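Râpe rotative Gravitetti R2, tambour inox

Râpe manuelle à tambour pour fromages à pâte dure, chocolat et fruits à coque. Corps en acier inoxydable, manivelle réversible pour droitiers et gauchers, presse articulée. Livrée avec 2 tambours : grain fin et copeaux.

Caractéristiques
Référence : 722
Diamètre du tambour : 40 mm
Capacité de la trémie : 127 ml
Entretien : lave-vaisselle, panier supérieur, éléments démontés

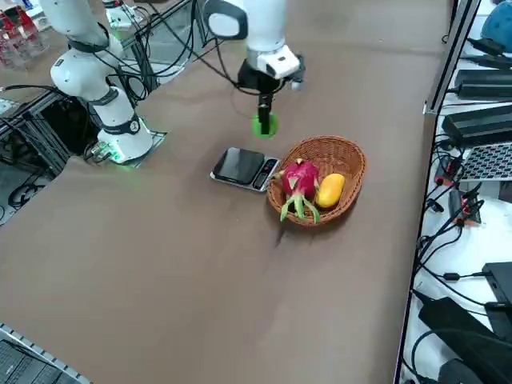 Le tambour fin convient au parmesan et au pecorino affiné. Pour les pâtes mi-dures, utiliser le tambour à copeaux et placer le fromage au réfrigérateur avant emploi. Couper les morceaux aux dimensions de la trémie, sans forcer sur la presse. Les fromages frais et les pâtes filées ne sont pas compatibles.

Le montage s'effectue sans outil. Insérer le tambour côté ouvert, engager l'axe de la manivelle, tourner d'un quart de tour jusqu'au déclic. Après lavage, sécher l'axe avant remontage.
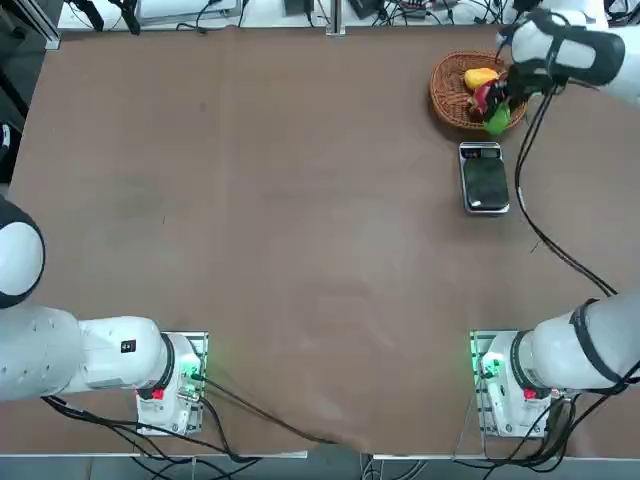
Les tambours de l'ancienne série Lomovetti sont-ils compatibles ?
Seul le tambour fin se monte sur la R2. Le tambour à copeaux Lomovetti possède un axe plus court et ne se verrouille pas.

Pièces détachées
Manivelle, presse et tambours disponibles séparément auprès de Jakubowski, distributeur à Fluvmont. Indiquer la référence gravée sous la poignée lors de la commande. Atelier fermé en août.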